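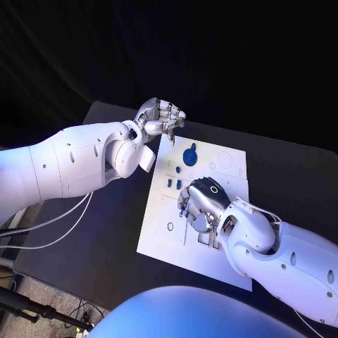

What's the Kolis board for?
It's a flat white sorting board with blue pieces, and the job is to get each piece to the spot that matches it. I put this folder together so people who like fiddly tabletop puzzles have something to look through.

I'm Marta Bondarchuk, and I've been drawing boards like this since July. Kolis is the third layout, after Dekden (too easy) and Shen (way too crowded, sorry to everyone who tried it!). The outlines are black so they stand out from the white.

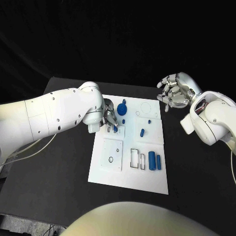

Small blue peg held just above one of the little white plates.

What you get: 3964 stills in 11 folders, plus a notes file with 230 lines of my own grumbling about slot widths. Folder names start with the layout name, then a session number. Please keep them that way, my index breaks otherwise.
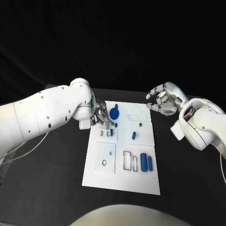 Kolis board on the dark tabletop, black curtain behind.

Known problems: the narrow slots are hard to tell apart at low resolution, and I spelled Flustside two different ways in the notes. I'll fix the spelling first because it bugs me more. The knob

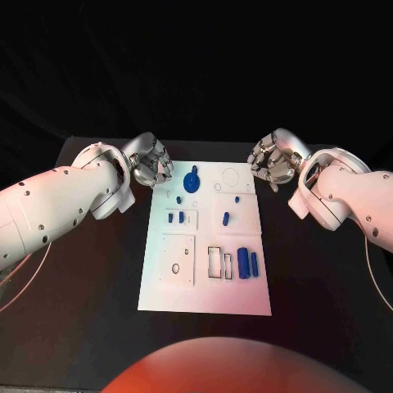
is my favorite piece, by the way, and it's staying in the next layout too, probably with a chunkier peg to go with it. If you want the printable outlines, they're in the folder called sheets.

Last updated 16 Aug 2018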